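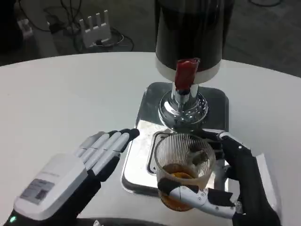 Should a small town keep paying for a public drinking fountain? I think it should, and Kurnley was wrong to shut off two of its six last November.

Search this site Enter keywords Go

The town's case was cost. Each fountain needs testing, a winter drain and a new valve now and then, and the bill for the pair came to $131 a month. That is real money in a place our size. It is also less than we spend on the flower baskets along Naqvi Street, and I have yet to hear anyone call those a burden.

People say everyone carries a bottle now. Plenty do. Delivery drivers, kids on bikes and older people waiting for the Sindero bus often don't, and the nearest store charges up to $2 for water. A bottle also has to be filled somewhere.

The fountain by the library went in around the year 2000. It is ugly and the button sticks — I have complained about it myself. A sticking button calls for a repair. The town capped the pipe.

The budget comes up again this spring. I would like to see both fountains back on it, with a bottle filler added at the library.

2020-05-13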